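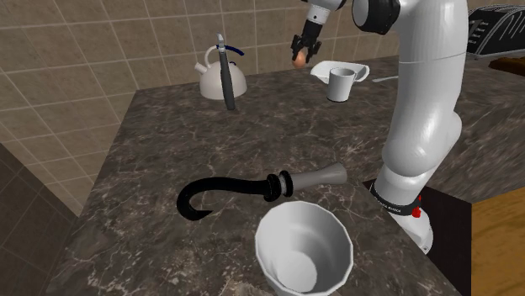 September, gripper comparison in sim, kitchen counter layout

Started 9:40. Continuing from Telma's notes on the Solberg two-finger. Goal for today: same arm, same counter, same egg, two gripper models, and find out whether the drop problem belongs to the fingers or to the controller. Baseline is the Solberg fingers with the stock position controller. Candidate is the Sendau fingers with the force-limited close that Natnael merged last week.

Setup unchanged except where noted:
— Base stays at the front right corner of the marble counter. Moving it back would shorten the reach but then the elbow is in the way of the mug approach.
— Egg mass 60 g, rigid body, no fracture model. Breakage is a threshold on contact force only. This is crude and everyone should stop quoting it as a breakage rate.
— Distractors left in: mug, kettle, umbrella, white bowl. Octavian wants the umbrella removed as unrealistic. It stays until the planner stops treating long thin objects as free space.
— Friction on the fingertip pads set equal for both models. Before today it was not equal. See below.

Baseline runs first. Approach from above, fingers pointing down, close to a fixed width, lift, hold, carry to the bowl. The close is fine. The hold is fine as long as the wrist does not rotate. Once the carry segment begins and the last joint starts to turn, the egg creeps downward between the pads. Plotted the slip against wrist speed and it is close to linear until it lets go completely. Slowing the carry by half hides it without fixing it.

Checked the contact points. Solver is giving one contact per finger on the egg, sometimes flickering to none for a single step. With one contact a side there is nothing to resist spin about the line between the pads, so the egg turns in the grip and then walks out. Not a fault of the finger geometry as such. A flat pad on a convex shape will always do this in our solver unless torsional friction is on.

Torsional friction was off for Solberg and on for Sendau. Went back through the config history: it was switched on when the Sendau model was imported and never copied across. So the comparison in the August summary is not valid. Sipho has been told. He is pulling the table from the Surkorora report before it goes out.

Reran with torsional friction on for both. 1121 episodes total across the two grippers, same seeds, overnight queue borrowed from Naledi's job slot over the lunch break. 831 completed place in the bowl. Have not split this by gripper yet because the log writer puts the gripper name in the run header and not in the episode line. Natnael to fix. I can recover it from the run folders but it is slow and I would like to see it done properly once.

What I can say from stepping through failures by hand:
— Most of them are now at the release, not in the carry. The bowl is tall and the fingers come down too far over the rim before opening. Finger housing touches the rim, bowl shifts, egg lands outside.
— A smaller group never picks the egg at all. Planner times out. The kettle handle eats a lot of the free space on the left side and the sampler wastes its budget there.
— Contact force over threshold is rare with the force-limited close. It is less rare with the position controller, as expected, and depends almost entirely on how well the closing width was guessed.

Controller note. The force-limited close oscillates slightly when the target force is low. Visible as a buzz in the finger joint position, amplitude small, but it shows up in the contact log as repeated make and break. Raised damping on the finger joints by a factor of 2 and it went away. Close takes longer, around a third more. Acceptable here. Might not be acceptable for the moving-belt task in Zisby, so do not push this value to the shared config. It is in my branch only.

Tried swapping in the wrist camera view for the grasp pose estimate in place of ground truth. Stopped after a handful of runs. The brown egg against the gray-brown marble segments badly at the far side of the counter, and the estimated center jumps toward the mug. Against the beige tile it is fine. Telma thinks the light is too flat. I think the crop is too small. Leaving it for a separate entry.

Open:
— Per-gripper split once the log is fixed (Natnael)
— Release height tied to rim height instead of a constant (me)
— Resend corrected friction table (Sipho)
— Decide whether the egg needs a soft contact model at all. Octavian says yes. Cost per step is the question, so time it on one gripper before arguing further.

Stopped 17:15. Queue left running on the Sendau model only, old release height, for a clean reference.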